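4.2 Cleaning and re-oiling the table surface

Applies to Grallusico tops with a factory oil finish.

1. Clear the top and brush off crumbs and dust.
2. Wipe along the grain with a damp cloth. Let the surface dry for 2 hours.
3. Sand dull areas lightly with 400-grit paper.
4. Apply a thin coat of oil and wipe off the excess.

Caution: Oily rags can catch fire on their own. Lay them flat outdoors to dry.

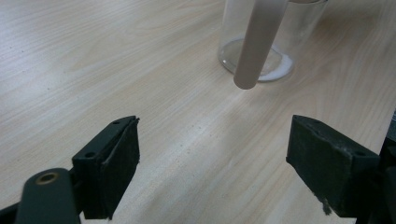 One owner wrote to Trevumov support that the second coat stayed tacky for days, and asked whether it should be stripped. Stripping is not needed — rub the top with a dry cotton cloth and leave it in a ventilated room.

Note: Do not use furniture polish containing silicone. New oil will not bond over it.

5. Wait 9 hours before placing objects on the top.

Revised May 2025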